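Journal > House > Lighting

Putting a bulb in the little chrome lamp

6 min read

I have been meaning to sort out the lighting in the back room since we moved the desk in there. The ceiling light is too bright for evenings and it throws my own shadow onto whatever I am reading. The floor lamp from the old flat is too tall for the corner. So for most of the summer I made do with the light from the hall, which did my eyes no good.

The lamp I settled on is a small one from Lundgren, the lighting place near the station that also sells door handles. It had been on the shelf at the back with the ends of lines. There is no shade. You get a base, a short stem and a socket, and the bulb does the rest. Welington Damasceno, who runs the shop, told me the bare ones go slowly and that he would not be ordering more once they had gone. I liked it partly for being short. There are only 80 cm between the desk top and the shelf over it, and with a shade on top most table lamps look squashed in there.

Choosing the bulb

With a bare bulb lamp you have to care about the bulb. I tried a clear one first, out of the kitchen drawer, and it was unpleasant. You could see every part of the filament and for a minute afterwards you saw it on the wall as well. Clear bulbs are fine high up or behind glass, but this one was going to be level with my face.

A frosted bulb was the obvious answer. I bought 2 from Nokex, in different strengths, because I could not decide. The packets said 600 and 700 lumens. That is not a large gap on paper. In the evening, sitting right beside it, I could tell them apart, and the lower one was easier to live with. The stronger one has gone into the landing light and does a better job there than the old one did.

I kept to the ordinary pear shape. Mokley do a big round globe that looks good in their catalogue, but on a stem this thin I think it would look top heavy, and I was not sure I trusted the base to hold it steady if somebody knocked the desk.

Before fitting it I unplugged the lamp and put it on the wooden worktop, where I could see what I was doing. If you are swapping a bulb that has been on, leave it until it has cooled properly. I wear a thin cotton glove for chrome, or hold it in a duster, as fingerprints show up on it straight away. Hold the lamp by the socket and not by the base, then turn the bulb in gently until it stops. It does not need to be forced. If it goes in at a slant, take it out and start again.

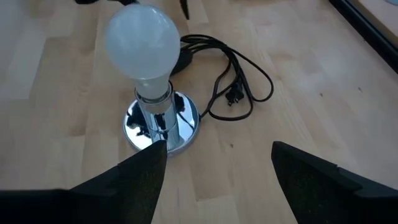
What to do with the flex

The flex is black, and there is far more of it than I need. The desk is right next to the wall and the rest has to go somewhere. My first go was to stuff it all down behind the desk, which meant fishing about on the floor whenever I wanted to pull the plug out.

What works better is to leave a good length between the lamp and the switch, so the switch sits on the desk within reach, and take up the slack after that. I make wide loops, about the size of a side plate, and hold them with a strip of the soft hook tape sold for garden ties. Tight coils are a bad idea with flex. It gets kinks in it, and they stay. The loops hang on a cup hook screwed into the back leg of the desk.

The plug has two flat prongs, so it needs an adaptor for our sockets. Lundgren had a proper fused one behind the counter. I would not use a loose travel one for something that stays in all year.

Keeping the base clean

Mirror chrome picks up everything near it. In my corner that means the window, a pile of books and me. It also shows dust within a day or so. I have tried three or four things on it and the best was the dullest, a barely damp cloth followed by a dry one. The Skinisora polish I use on the taps left a faint haze which took longer to get off than the dust had. Always with the lamp unplugged, and keep the damp cloth well away from the socket.

The back room is a good deal nicer in the evenings now. In September the light starts to go before I have finished work, and I put the lamp on at six or so - a bit earlier if it is raining. I still want something for the other side of the room, near the armchair. That will probably be a wall light, and it will have to wait until we have decided about the plaster.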